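1/ Signed up for the Veswood Audax in April. 334 km, one day, on a bike that is older than two of the people I'll be riding with. Some notes, mostly for my own future embarrassment. 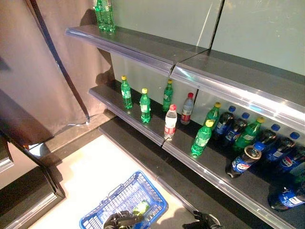 2/ What do you eat on a ride that long?
Whatever the last open gas station has, plus the cheese sandwich you packed at 4 a.m. and have been sitting on, in a manner of speaking, ever since.

3/ I did ask for advice. Vilmos Fekete has ridden this thing more times than he'll admit to and his entire nutrition plan is boiled potatoes in a sock. A clean sock, he says. I haven't asked follow-up questions.

4/ Elin Vaughan sent me a spreadsheet. It has tabs. One of the tabs is called "If It Goes Wrong" and it is the longest tab.

5/ The bike: a steel Culberg, bought secondhand from a man in Seneviratne who described the bottom bracket as "characterful." New bottom bracket went in a week later. I've kept the original downtube shifters because I like reaching for things and missing.

6/ Tires are 32s. I ran 25s for years and told everyone they were faster. They were very fast at transferring every pothole in the county to my wrists.

7/ Climbing total is listed as 3,000 meters. The organizer's route notes call the profile "rolling." I've met this organizer. He calls stairs rolling.

8/ Training so far: two long rides and a lot of reading about long rides. The reading is going great. I'm up to 569 pages of a forum thread on saddlebags and I've formed opinions I will take to the grave.

9/ Second of those long rides was with Jabari Muriithi, who chatted the whole way up the Zomilov climb in full sentences. I contributed the occasional vowel.

10/ For anyone asking about lights: dynamo hub up front, two battery lights on the back. One steady, one spare that stays off until the first one dies. Don't run the rear on flash in a group at night unless you'd like to ride by yourself.

11/ Bakari Owino says the trick is never to sit down at a control. Get your card stamped, fill the bottles, eat standing up like a horse, go. I tried this on the last 200 and sat down for 40 minutes next to a radiator. Lovely radiator.

12/ Bar tape question from the replies: cork, doubled on the tops. Yes, it looks like I'm holding two baguettes. My hands still had feeling in them at the finish and I could work a door handle, so I'm calling it style.

13/ Still to sort: mudguard rattle, somewhere to leave the car, and whether I can wear the old wool jersey without smelling like a wet sheep by the third control. Abdelghani Saber has offered to ride upwind of me and let us all know.

14/ Jersey's on the line now. Mudguard next. It's the front stay, I think, or the bolt behind it.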